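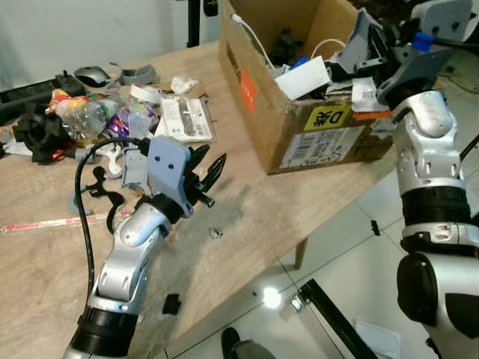
Ticket 7-400: Guest network drops every evening, office side unaffected
Site: Hemthorpe
Queue: Network, second line
Priority: 4
Status: Reopened, now monitoring

Reported problem

Guest wifi at Hemthorpe goes away some time after 6 pm and comes back on its own. Wired office machines carry on working. Staff say phones stay connected to the wifi but nothing loads. The first line note says "router faulty, replace." I don't know what that was based on. The router had an uptime of 101 days when I logged in, so whatever was happening in the evenings, it was not rebooting.

Setup, as found

Hutport gateway in the cupboard by the stairs, doing DHCP and NAT for both networks. One Mustonen switch below it. Four access points, all Tatitz, all on the same firmware. Guest is VLAN 7, office is untagged. The site diagram shows three access points and a switch model that isn't there. I have stopped trusting the diagram.

Entry 1

Read the previous notes. The ticket had been closed twice already, once as "resolved after reboot" and once as "user confirmed OK." The user confirmed OK at 10 in the morning, when the fault has never been reported. That tells us nothing. Reopened.

Pulled the gateway log for the last three evenings. It only keeps 400 lines and most of them are the firewall complaining about the same printer looking for an update server. The evening I wanted had already rolled off. Set up remote logging to our collector and turned the printer messages off.

Entry 2

Vendor chat suggested a channel change on all four access points. I asked what in the logs pointed to interference and got a link to a page about microwave ovens. Did the scan anyway. The 2.4 side is crowded, the 5 side is nearly empty, and the people with trouble are on 5. I left the channels alone. If we change them now and the fault moves, we won't know why.

They also suggested a factory reset. Declined. A reset clears the lease table, which is one of the things I want to look at.

Entry 3

Remote logging worked overnight. The relevant part, trimmed:

18:04 dhcp: DISCOVER on vlan7, no free leases
18:04 dhcp: DISCOVER on vlan7, no free leases
18:05 dhcp: DISCOVER on vlan7, no free leases
18:11 dhcp: lease expired, returned to pool
18:11 dhcp: OFFER on vlan7

The same thing repeats until the log goes quiet later in the evening. The guest pool is 101 addresses and the lease time is set to 7 days. Anyone who walks through the building once with a phone holds an address for a week. Phones that make up a new hardware address for each visit hold several. By the evening session there is nothing left to hand out.

This fits "connected but nothing loads." It fits the office side being fine. It does not fit one line in the original report, which says a laptop that had been working all afternoon also dropped. A laptop with a valid lease shouldn't care that the pool is full. Either that laptop was on something else, or there is a second fault, or the report is wrong. I'm keeping it open as a separate question. 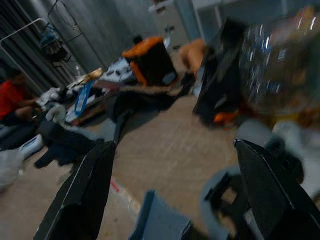

Would a bigger pool alone have fixed this?
For a while, until the extra addresses filled up the same way. The lease time is the part that does the damage, and with a week-long lease a larger pool just delays the next ticket.

Entry 4

Changed guest lease time from 7 days to 4 hours. Left the pool size as it was so there's only one change to judge. Existing leases keep their old expiry, so I cleared the guest table by hand at 7 am before anyone was in. Saved the old table first; it's attached to the ticket as text.

Note for whoever reads this next: the Hutport web page shows the new lease time as soon as you type it, whether or not it has been applied. You have to press Apply and then press Save on a different tab. I checked from the command line that the running value had changed. I would not believe the web page on this model.

Entry 5

Evening after the change. No "no free leases" messages. Site contact says it was fine. I asked whether anyone had tried it and the reply was that there had been no complaints, which I'm recording as "no complaints." It was also a quiet evening by the lease count, so it isn't much of a test.

Entry 6

Wednesday, the busy evening. Pool got down to single figures free just after 6 and recovered. No failures logged. This is better evidence than the last entry.

The laptop dropped again though, at 18:20. This time I had its hardware address. It was never on VLAN 7. It's on the untagged network through the fourth access point, the one missing from the diagram. That access point is uplinked to port 4 on the Mustonen, and port 4 has been going up and down:

18:19 port 4 link down
18:20 port 4 link up, 100 full
18:22 port 4 link down
18:22 port 4 link up, 1000 full

So there were two faults, and the report was right. The link settling at 100 and then at 1000 a couple of minutes later looks like a cable or a connector to me. The vendor says it looks like a switch firmware issue and would like us to upgrade. Their release notes list a change to the login page and a fix for fan speed. I can't see how either would affect one port.

Entry 7

Asked site to swap the patch lead on port 4 for a new one from the bag, and to put the old one in the bin, not back in the bag. Confirmed by phone that the old one is in the bin. Port counters reset after the swap.

Since then, zero link changes on port 4 and zero receive errors. Every other port was clean before and is clean now. I'd like to see another busy evening before I call it. The run from the patch panel to the access point hasn't been tested and could still be the real culprit, with the new lead only making a poor connection a bit less poor.

Left to do

Test the permanent run with a proper tester at the next visit. A link light doesn't count as a test.
Correct the diagram: add the fourth access point and the right switch model.
Check the other sites built from the same template for the 7 day guest lease. I expect they all have it.
Turn printer logging back on, or better, fix the printer.

Not to be done under this ticket: router replacement, factory reset, channel changes, switch firmware. If someone wants to do one of these, open a new ticket and say what in the logs supports it.

Please don't close this one on a morning phone call. The earliest it can be closed is after the next Wednesday session, with the port 4 counters pasted in below.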